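Vorkuline opens orders for the Latska hand-held gripper kit

Mestley, 4/7/26 – I've been wanting to write this one for months! I'm Thảo Cao, I look after customers at Vorkuline, and as of this morning you can order the Latska, our hand-held gripper kit for people who teach robots by showing them how a job is done.

You hold the Latska, you do the task, and the camera on it records what the fingers see. No robot arm needed on the day (your arm gets the workout instead). The fingers are flat black pads, the joints are that teal-blue you'll either love or ask me about, and everything packs into one case.

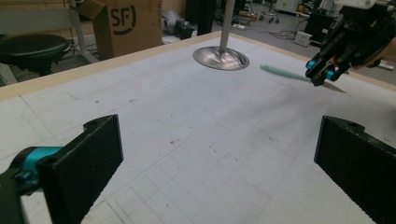
We ran a trial with 18 workshops before settling on the final version, and they sent us 2,012 recordings along with a long list of complaints, which I read in full. The grip was too stiff. The first manual was awful. Detlef Rathjen, our lead designer, redid the trigger twice and I'm told he still isn't finished with it – but it's so much nicer on the wrist now.

"I wanted something I could hand to a new student before lunch," says Yutong Zou, who ran one of the trial sites. "They were recording by the afternoon, and I got my desk back."

A plain table is plenty to start on. Pencil a grid on it if you like to keep track of where things sit, and get going. 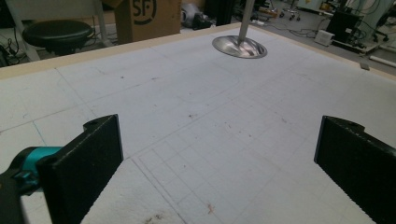

Latska gripper fingers over a gridded white foam board, with a metal stand toward the back.

The kit comes with one gripper, a charger, a case and 42 practice tasks written by Gunhild Arnardóttir (start with the easy ones, trust me). Spare finger pads are sold separately. We have 138 kits in the first batch, and the next one is planned for October.

For orders, loan units or press questions, ask for me or Angus Aitken at the Vorkuline office in Mestley.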